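Mug swap is back!

We've been wanting to do this again since May, and at last there's a date: 26/10/2021, in the long room at Durnum, doors open at 6. Bring a mug you've stopped reaching for, put it on the table and go home with one you love. It really is as simple as that – and I can't tell you how much fun it was last time, with people holding handles up to the window and changing their minds right to the end.

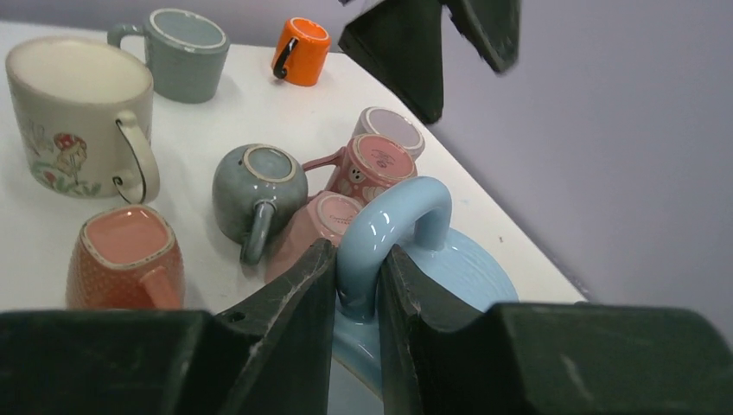
My own weakness is for anything big enough to need two hands. Raluca Preda prefers something small that keeps her coffee hot to the last mouthful, and we've been arguing about it for weeks! So you can guess which one I've got my eye on – the big speckled cream one with the red-capped mushroom painted on its side, little plants and flowers and all. Raluca says the glossy light blue is far more sensible. She may be right, but I do love a mushroom.

Chips and hairline cracks are best left at home, please, but odd ones out are very welcome. Tea is on us, and there'll be ginger cake from the Heinonen bakery while it lasts.

Comments (3)

Meg: Hands off the mushroom one, I saw it first!

Tobias: Are espresso cups allowed? I have far too many.

Raluca Preda: Yes Tobias, bring them all!

More from the newsletter

Seed packets wanted in Vusville
Flostus choir: new songs, new time
Jigsaw shelf passes 100 boxes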